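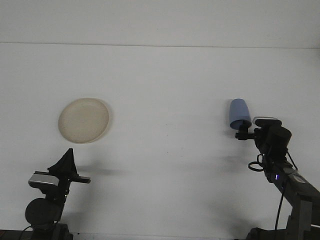
People who visit our shop want to talk about the software. I would like to talk about the cable loop at the wrist, which has cost us more working hours than any line of code we have written.

I look after a two-arm tabletop cell at Narkel. It handles dishes: plates, cups, a few bowls. The jobs are simple and the table is plain white. My argument is that a cell like this should be set up and kept by one person with a notebook, and that the companies selling such cells should stop telling buyers that upkeep is a minor matter.

Take the cables. Each arm has black cable running along it, and how much slack you leave at the wrist decides how your month goes. Leave too little and the connector works loose when the wrist turns all the way over. Leave too much and the loop swings out and catches on whatever is nearby. The installer from Wemero tied ours tight, because tight looks neat on handover day. By the time the log reached 633 cycles we had lost the wrist camera signal twice. I cut the ties, let out a loop the width of my palm, and wrote the length down.

Then there is the table. A white surface and a white wall behind it make objects easy to pick out, and a pale blue cup stands out well enough. A cream plate is harder. White also shows every smudge and speck, and gripper fingers leave marks. I wipe the surface before the first run and again after lunch. Some of my coworkers think this is fussy. They also used to ask me why the left arm reached for a spot on the table where there was no plate.

Soft shadows matter too. We had one bright lamp at first, and the arms threw hard edges across the work. Aparecida Godoy, who set up the Palacios line before she came to us, took the lamp out and put wide, diffused light overhead. The change took her an afternoon. The arms still cast shadows, but the edges are gray and faded, and the cameras cope with them.

The grippers get checked every 200 cycles. I look at the finger pads, close them on a test cup, and give the cup a small tug. A worn pad will still hold a cup by its base while the arm is still. It lets go when the arm starts to move, and then you spend an hour blaming the motion settings. At 2,243 cycles I replaced the pads on both arms, though only the right set looked bad. I would do the same again. Mismatched pads make every later fault harder to read.

The usual reply is that all this should be automated, with sensors to report wear and a dashboard to show it. We tried the Radon monitoring package in July. It told us motor temperatures, and those were fine. It had nothing to say about a stretched cable tie or a dirty patch of table.

I have no complaint against dashboards. I do object to a budget that has a line for one and no line for the person with the cloth. Our own budget had two hours a week for upkeep. The real figure is closer to one hour a day, and I have asked for it to be written that way next year.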